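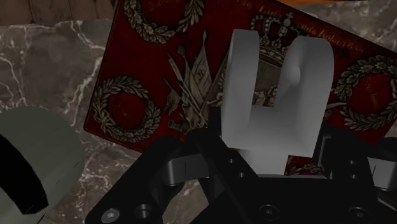

トップ > レビュー > からだと習慣 > 瞑想・呼吸

印刷する | メールで送る

Treltolov 呼吸タイマー 使用レビュー

2020年3月19日

呼吸法の練習に使う卓上タイマー、Treltolovを4週間使った。購入のきっかけは、スマートフォンのアプリで練習していると通知が気になって続かなかったことだ。寝る前と起きた直後に使い、昼休みに使った日もある。以下はその記録と感想。

■ 製品の概要

手のひらに載る大きさの円盤形で、上面に回転式のダイヤル、側面に電源スイッチがある。吸う、止める、吐くの長さをそれぞれ秒単位で設定すると、弱い光と振動で切り替わりを知らせる。音は鳴らない。画面もない。重さは手元の台所用はかりで161グラムだった。

内蔵のパターンは11種類。均等に吸って吐くもの、吐く時間を長めにとるもの、途中で息を止めるものなどが入っている。自分で作ったパターンも保存できるが、保存先は一つしかない。二つ目を登録すると前のものに上書きされる。確認の表示もないので、最初の週に一度、調整した設定を消してしまった。

充電はケーブル式で、満充電から16日もった。1日2回、1回10分弱の使い方である。

■ 設定のしかた

初期設定はわかりにくい。ダイヤルを押しながら回すと項目が切り替わり、離して回すと秒数が変わる。説明書は折りたたみの紙が一枚で、日本語の部分は訳がこなれておらず、「保持」が息を止めることなのか、ボタンを押し続けることなのか、読んだだけでは判断できなかった。結局は触って覚えた。慣れてしまえば暗い部屋でも操作できる。

振動の強さは3段階。最も弱い設定でも、木の机に直接置くと机が鳴る。布を一枚敷くか、膝の上に置くとよい。私は畳んだ手ぬぐいの上に置いている。

■ 4週間の経過

最初の週は、切り替わりの合図を待つことに気を取られた。吐き終わっているのに光が変わらず、無理に息を延ばして苦しくなる。設定が長すぎたのだと思う。吸う時間を1秒短くし、止める時間をなくしたら楽になった。

2週目からは目を閉じて振動だけで続けた。光を切る設定があるのはありがたい。寝つきについては、早くなった日もあれば変わらない日もある。記録をつけていたが、寝る時刻がばらばらだったため、タイマーの効果と言い切れるものは出なかった。

3週目に風邪気味で数日休んだ。再開したときに面倒に感じなかったのは、この製品のよいところだと思う。アプリだと連続日数が途切れたと表示され、それでやめてしまうことが何度かあった。Treltolovには記録の機能そのものがない。

4週目は昼休みにも使った。会議の前に5分ほど使うと、肩に力が入っていることに気づきやすい。気持ちが落ち着くというより、自分の状態がわかるという程度の変化である。

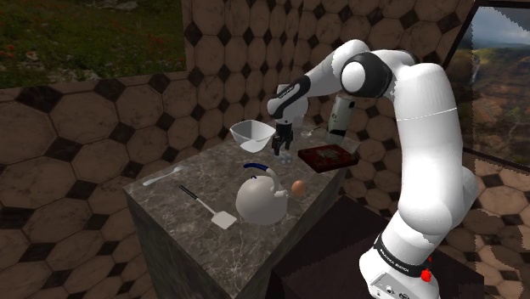 「FRANKA EMIKA」の表記がある白いロボットアーム

■ 他の製品との比較

以前に使っていたFakiteoは、胸にクリップで留めて呼吸の深さを測る方式だった。数値が出るのは面白いが、練習中も数値を考えてしまう。姿勢を変えると測り直しになることもあった。自分の呼吸の傾向を一度調べたい人にはFakiteoのほうが合うだろう。毎日の練習用ならTreltolovを選ぶ。

Wovitzの砂時計型タイマーも借りて試した。こちらは時間を区切るだけで、呼吸の案内はない。すでに自分のリズムができている人にはこれで足りる。値段は三つの中で一番安い。

■ 座布団について

同じ時期にKļaviņaの瞑想用クッションも買ったので、簡単に書いておく。中身はそば殻で、量を自分で減らせる。届いた状態では高すぎて膝が浮いたため、茶碗に3杯分ほど抜いた。カバーは外して洗えるが、ファスナーが短く、戻すのに手間がかかる。座り心地には満足している。そば殻の音は体を動かすたびにするので、気になる人は綿入りのほうがよい。

■ よかった点

・通知も画面もなく、練習だけに使える
・振動だけで使える
・電池の持ちがよい
・休んでも何も言われない

■ 気になった点

・自作パターンの保存が一つだけで、確認なしに上書きされる
・説明書の日本語
・机に直接置くと振動が響く
・充電の残量が赤い点滅でしかわからず、点滅してから切れるまでが短い

■ 使うときの注意

息を止めるパターンは、合わない人がいる。私も長めの設定では頭がぼんやりした。めまいや息苦しさが出たらそこでやめて、普通の呼吸に戻すこと。呼吸器や心臓の病気で治療中の人、妊娠中の人は、始める前に主治医に聞いてほしい。不安や不眠が続いている場合も、道具を買う前に相談先を探すほうがよいと思う。

■ まとめ

アプリでの練習が続かなかった人には勧められる。操作に慣れるまで数日かかることと、保存の仕様は知っておいたほうがいい。自作パターンは秒数を紙に書いて残しておくこと。私は説明書の裏に書いて引き出しに入れてある。

価格は決して安くないので、まずは無料のアプリか時計の秒針で1週間試し、それでも道具がほしいと思ったら検討すればよい。なお、本体は自分で購入したもので、メーカーからの提供は受けていない。

印刷する | メールで送る

お問い合わせ | 無断転載を禁じます | ページの先頭へ戻る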